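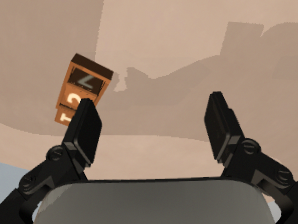 Why does a wrist camera policy trained in simulation need its own pose estimator, when the simulator already knows where every object is?

The simulator state is available only during training. At run time the policy receives pixels and joint readings, so any object pose it uses must be estimated from those. The exact state is used to make labels and to score the estimate afterward.

Handout 5: Object pose from a wrist view, in simulation
Last revised Monday, August 8, 2022

1. Setup

The exercises use the Hurus simulator and the Bratu task set. The Bratu task covered in this handout is block reorientation: a rigid stack of numbered blocks starts in a random pose, and the arm has to bring the gripper to a pregrasp pose in line with the long axis of the stack. Gravity on the stack is switched off until the fingers close. Contact is not treated until Handout 6.

The camera is fixed to the wrist and looks out along the approach direction. Three frames are used throughout:

W world frame, fixed to the base of the arm
G gripper frame, origin midway between the fingertips when closed
C camera frame, z axis along the optical axis

Write T_AB for the transform that takes coordinates in B to coordinates in A. The arm's forward kinematics give T_WG. The hand-eye transform T_GC is constant. The estimator supplies T_CO, the pose of the stack O in the camera frame. The pose needed for planning is then

T_WO = T_WG T_GC T_CO

An error in T_GC enters every estimate the same way when expressed in the gripper frame. It does not average out over views taken from one wrist orientation. Two or more clearly different orientations are needed to expose it.

2. Data

The training set has 2684 rendered views and the held-out set has 1781. The split is by episode. Do not split by view: neighboring views in an episode are close to copies of each other, and a split by view puts near duplicates on both sides. Students who did this in an earlier version of the exercise reported rotation errors that could not be repeated on new episodes.

Each record holds the rendered view, the joint vector, the true T_CO, and a visibility value v between 0 and 1. Visibility is computed by rendering the stack twice, once alone and once with the gripper present, and dividing the second pixel area by the first. Parts of the stack outside the image do not count in either area.

3. Estimator

The network is the small Divero encoder with two heads. The translation head predicts the projected center (u, v_p) and the log depth. The rotation head predicts six numbers, which are turned into a rotation matrix by Gram-Schmidt. Quaternions are avoided because q and -q stand for the same rotation and the regression target becomes discontinuous.

The loss is

L = L_center + a L_depth + b L_rot

where L_rot is the geodesic angle between predicted and true rotation. Start with a = 1 and b = 0.5. Because arccos has an unbounded slope near zero angle, clamp its argument to slightly inside [-1, 1] or the gradient will blow up late in training.

The numerals matter for rotation. A plain stack of equal cubes maps onto itself under quarter turns about its long axis, and end to end under a half turn about a cross axis. Those poses look the same and no amount of data will separate them. Printed numerals break the symmetry, provided that enough of a numeral can be read. When the numerals are hidden or face away, the symmetry comes back in practice and the estimate tends to jump between equivalent poses.

4. Occlusion by the gripper

The fingers are part of every wrist view. With the jaws open, the region between the pads is clear, while the regions behind the pads and linkages are lost. A stack that sits off to one side of the jaw opening can therefore be hidden in part even when the gripper is far from touching it.

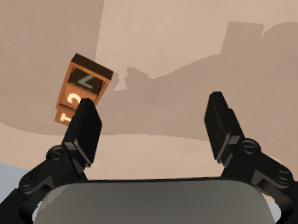 Figure 2. Wrist view with jaws open. The left pad covers part of the lower blocks; the 7 on the top block is clear.

Views of this type are useful for checking the rotation head. The 7 has no rotational symmetry, so one readable face fixes the turn about the long axis. The lower blocks add length along that axis, which helps the depth estimate, but a covered corner removes some of this benefit. In the feature maps, check whether the response follows the block borders or the edge of the pad. A network trained without enough change in jaw opening will often learn the pad edge as if it belonged to the object.

Two remedies are compared in the exercise:

(a) Masking. Render the gripper alone from the joint vector, and set those pixels to a constant before encoding. This is cheap and needs an accurate T_GC.

(b) Jaw randomization. Vary the jaw opening independently of the stack pose during data generation. This needs no mask, but more views.

The two can be combined. If the mask is misaligned by a few pixels, a thin strip of finger stays visible along the pad, and (a) by itself may do worse than no mask at all.

5. Choosing the next view

When v is low, the arm should move the camera before committing to a pregrasp. The rule used here is greedy. Sample 29 candidate wrist poses on a spherical cap around the current estimate, predict v for each by rendering the stack model at its estimated pose, and take the candidate with the highest v minus a travel cost. Candidates that fail the joint limit check are dropped – they are not projected back to the limit, which would crowd samples at the boundary.

The rule fails when the first estimate is a symmetric twin of the true pose. Predicted visibility is then still correct in area but wrong in content: the rule expects a numeral on a face that has none. Keep both hypotheses until one view rules one of them out.

6. Exercises

5.1 Show that a constant error in T_GC cannot be told apart from a constant offset in T_GO using any number of views with the stack rigidly held in the gripper.

5.2 Train the estimator for 1000 epochs with and without masking. Plot median rotation error against v in ten bins. Give the number of held-out views in each bin.

5.3 Shift the mask sideways by 1 to 8 pixels and repeat the plot for the lowest three bins.

5.4 Replace the single rotation output with two hypotheses and a minimum-over-hypotheses loss. Report how often the second hypothesis is a symmetric twin of the first.

5.5 The room model is Itholm, rendered at low detail and with soft focus. State which parts of the estimator could depend on this background, and design a test that does not require retraining.

Submit plots as PDF and code as a single archive. For 5.1 a handwritten proof is accepted if it is legible.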